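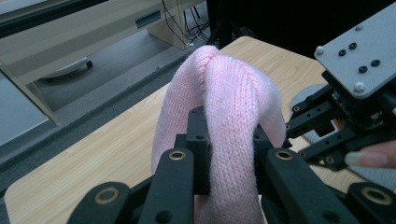 2023년 2월 25일

오전에 손잡이형 그리퍼 두 대의 시간 동기부터 다시 맞췄다. 어제 모은 데이터에서 왼손과 오른손의 타임스탬프가 뒤로 갈수록 벌어지는 현상이 있었고, 원인은 한쪽 기록 장치만 재부팅하고 다른 쪽은 그대로 둔 것이었다. 앞으로는 둘 다 껐다 켜고 나서 시작한다. 절차서 첫 줄에 적어 두었다.

오늘 과제는 니트 접기. 과제 이름은 Hoda로 통일하기로 했다. 지난주까지 파일마다 hoda_fold, fold_knit, 접기2 같은 이름이 섞여 있어서 색인 스크립트가 같은 과제를 세 개로 잡았다. 이름을 바꾸고 색인을 새로 돌리니 누적 에피소드는 543개로 나온다. 목표는 745개. 남은 것은 대부분 분홍색 니트로 채울 생각이다. 회색과 남색은 이미 많고, 밝은 색은 조명을 받는 쪽의 질감이 날아가서 모델이 가장자리를 자주 놓친다.

분홍 니트는 다루기가 까다롭다. 천이 부드러워서 손가락 사이에 한 가닥만 물려도 나머지가 위로 아치처럼 솟는다. 솟은 부분이 손목 카메라의 중앙을 차지하면 탁자 면이 가려지고, 접는 선을 어디에 둘지 영상만으로는 판단하기 어렵다. 사람은 탁자를 위에서 보고 있으니 문제없이 접지만, 학습에 들어가는 것은 손목 시점이다. 조작자가 본 것과 카메라가 본 것이 다르면 그 시연은 쓸모가 줄어든다. 그래서 오늘은 조작자에게 고개를 숙여 위에서 내려다보지 말고, 되도록 그리퍼 뒤쪽에서 보면서 움직이라고 부탁했다. 속도는 느려졌다. 허용 범위로 본다.

잡는 깊이도 정했다. 손가락 끝으로만 집으면 들어 올릴 때 코가 늘어나고, 너무 깊이 넣으면 두 겹이 같이 물린다. 손가락 블록 길이의 절반까지만 넣는 것을 기준으로 하고, 두 겹이 물린 경우는 놓고 다시 집는 동작까지 한 에피소드 안에 남긴다. 예전에는 이런 것을 실패로 보고 잘라 냈는데, Divham 평가에서 모델이 한 번 잘못 집으면 복구를 못 하고 같은 자리에서 여닫기만 반복했다. 복구 동작이 데이터에 없으니 당연한 결과다. 태그는 regrasp로 단다. 완전히 떨어뜨린 경우는 drop으로 따로 둔다.

오른손 그리퍼는 집게 폭 값이 튄다. 완전히 닫은 상태에서 0이 나와야 하는데 조금씩 다른 값이 나온다. 연결부 나사를 조이고 영점을 다시 잡았더니 한동안 괜찮다가 다시 어긋났다. 링크 쪽 유격으로 추정한다. 당장은 에피소드 묶음마다 시작 전에 완전 닫힘, 완전 열림을 한 번씩 기록해서 나중에 보정하기로 했다. 부품 교체는 Bennani에 문의해 두었고 답은 아직 없다.

점심 후에 Alper Çınar와 어제 분량을 같이 검수했다. 제외한 것은 19개. 사유는 대부분 시작 자세 불량이다. 두 그리퍼가 탁자에서 너무 가까운 상태로 녹화를 시작하면 위치 추정이 초기에 흔들리고, 뒤쪽 궤적까지 전부 밀린다. Alper는 앞부분만 잘라 내면 살릴 수 있다는 의견이고, 나는 버리자는 쪽이었다. 궤적을 그려 보니 잘라 낸 뒤에도 왼손 높이가 탁자 아래로 내려가는 구간이 남았다. 버리기로 합의했다.

배경에 대해서도 이야기가 나왔다. 지금 데이터는 전부 같은 나무 탁자 위에서 찍었다. 탁자 결과 조명 위치까지 외워 버릴 가능성이 있다. Alper는 7월 평가 전에 다른 탁자와 천 매트를 섞자고 했다. 동의하지만 순서는 나중이다. 기준 조건에서 접기가 안정적으로 나오지 않는데 변수를 늘리면 무엇이 문제인지 구분할 수 없다. 니트를 놓는 각도만은 오늘부터 매번 바꾸고 있다. 조작자가 무심코 같은 방향으로 놓는 버릇이 있어서 방향표를 만들어 탁자 옆에 붙였다.

오후 수집 중 기록이 한 번 멈췄다. Dollow 저장 서버의 할당량 문제였다. 600GB를 넘으면 쓰기가 막히는데 경고 메일이 퇴사한 사람 주소로 가고 있었다. 주소를 바꾸고, 압축이 끝난 원본을 보관 디스크로 옮겼다. 멈춘 시점의 에피소드는 영상만 있고 집게 폭 기록이 중간에서 끊겨 있어서 삭제했다.

저녁에 기존 체크포인트로 짧게 시험했다. 첫 번째 접기는 대체로 된다. 두 번째 접기에서 오른손이 너무 일찍 열린다. 천이 탁자에 닿기 전에 놓아 버려서 접힌 부분이 다시 펴진다. 시연을 몇 개 다시 돌려 보니 조작자도 놓는 시점이 제각각이다. 닿은 것을 확인하고 잠깐 멈춘 뒤에 여는 것으로 규칙을 바꾼다. 이미 모은 것을 다시 찍을지는 집게 폭 곡선을 뽑아 보고 결정한다.

내일 할 일
오른손 영점 기록 비교
두 번째 접기의 열림 시점 분포 추출
방향표에 뒤집힌 상태 추가
배터리 예비분 충전, 왼손 것은 접점 청소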